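Section 4: The Fridge and the Little Table Beside It

Jadunell House Manual, kitchen chapter
Kept up to date by Yogesh Vishwakarma. Complaints to the same.

If you have read Section 3 (The Kettle), you will know that this house prefers to be told things twice. This section covers the fridge, the freezer drawer, the white table next to them and the bottled tea, which between them cause more notes on the door than everything else in the building.

4.1 What you should have before you start

A fridge that is switched on. Look at the little light inside. If it is dark in there, go to Section 9 (Fuses) and take a torch.
A clear white table. Post, keys and bicycle lamps do not live on it, whatever you may have been told by the person who left them there.
A marker pen. It hangs on a string by the window. The string was added after the fifth pen.
Your bottles, with their caps done up properly.

4.2 Setting up the table

1. Stand the table close to the fridge, on the side where you can reach both without walking.
2. Open the fridge door as wide as it will go. If it hits the table, move the table. Do not move the fridge. It took three of us and a rug to get it where it is.
3. Pull out the freezer drawer and check that it clears the table as well.
4. Press down on each corner of the table top. If it rocks, fold up a Grokside bus timetable and put it under the short leg. The timetable is of no use for catching buses, so you will not be depriving anyone.

CAUTION: The edge nearest the fridge is where bottles like to fall off. Keep a hand's width back from it when you put something down and mean to leave it there.

4.3 Bottles: marking and putting away

Everybody's cold tea looks like everybody else's cold tea. The cap is where you put your mark, because labels slide off in the cold and end up on the lettuce.

1. Dry the cap with a cloth.
2. Write your initial on top with the marker. A squiggle will do if you can pick it out again a week later. Most people overrate their squiggles.
3. Stand the bottle on the white table while you make room for it in the fridge. Make the room first if you are a better planner than the rest of us.
4. Take hold of the bottle by its side, well below the cap. Lifting by the cap works perfectly until it doesn't, and then you will want Section 11 (Mops).
5. Keep it upright all the way across and put it in the door rack, tall ones at the hinge end.
6. Shut the door. Lean on it if you must.
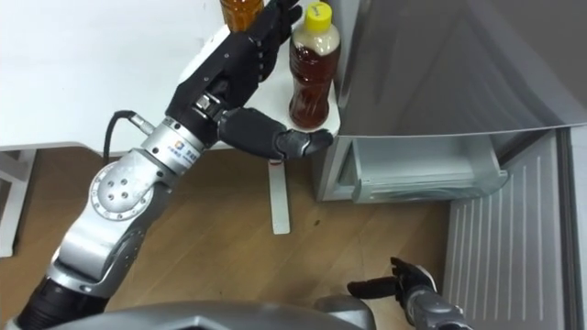
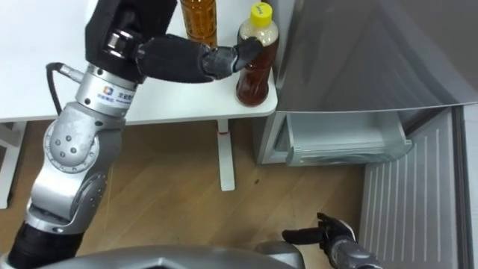
NOTE: Tea with milk in it will sometimes settle into layers. Whether yours has settled or gone off is a matter between you and your nose. The manual takes no position.

NOTE: Up to 4 bottles per person in the door rack. The rack was put to the test in December and we would like to keep the replacement.

4.4 The freezer drawer

The drawer slides. It also stops sliding, usually when you have your arms full.

1. Pull it with both hands, evenly, until it stops by itself. It does not come any further, and the last person who disagreed bought us a new runner from the shop in Jevdale.
2. Put your things in flat. Peas go at the front, where they can be used on bruises.
3. Push the drawer back until you feel it seat. If it springs out again there is a bag caught behind it. Pushing harder turns one bag of sweetcorn into a great deal of sweetcorn.
4. Close the door straight afterwards.

CAUTION: Never put a full bottle in the freezer drawer "just for ten minutes". Set a timer for ten minutes, by all means. You will hear it go off from the garden, think "that'll be the eggs", and carry on.

4.5 Defrosting

When the ice at the back is thick enough to hold a spoon upright, it is time.

1. Warn the house the evening before. A note on the door is enough, if you can find a space.
2. Switch off at the wall and empty the drawer into the cool box (cupboard under the stairs, behind the other cool box with no lid).
3. Lay 2 old towels along the bottom of the fridge. The good towels are folded. The old ones have been thrown in.
4. Leave both door and drawer open and go away. A knife will not help, nor will a hairdryer, and we have the receipts for both experiments.
5. Wipe everything dry, including the grooves in the door, where the crumbs hold their meetings.
6. Switch back on and give it 40 minutes before you load it.

4.6 If something goes wrong

Fridge hums loudly: something on top of it is rattling. Take it down.
Fridge does not hum at all: see Section 9.
Puddle under the table: check the caps, then check who was last in.
Bottle with no mark on it: it belongs to the house after one night. Yogesh drinks it.
Marker pen missing from string: see Yogesh, and bring the pen.

Section 5 deals with the oven, and should be read before lighting it.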